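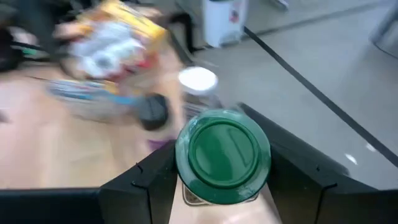 Im Oktober ist bei mir immer Vorratstag, und dieses Jahr habe ich mir endlich die Gläser vorgenommen. Ihr kennt das bestimmt: Man hebt jedes leere Glas auf, und irgendwann passt kein Deckel mehr zu irgendwas! Ich sortiere inzwischen nach Deckelfarbe - der grüne mit dem glänzenden Rand bleibt zum Beispiel auf dem Glas mit dem dunklen, bräunlichen Inhalt, der weiße gehört zum Gefäß dahinter, und so finde ich morgens um 6 auch ohne Brille, was ich suche (meistens jedenfalls).

Beschriftet wird trotzdem, mit den Etiketten von Pekis, 86 Stück auf der Rolle. Die kleben gut und gehen unter warmem Wasser wieder ab, ohne dass ich mit dem Messer kratzen muss. Bei Wegener im Laden gibt es gerade vier Schraubgläser zum Preis von drei, falls euch noch welche fehlen.

Und schreibt mir gern, wie ihr das mit den einzelnen Deckeln haltet - ich habe noch eine ganze Schublade voll und bringe es nicht übers Herz, sie wegzuwerfen.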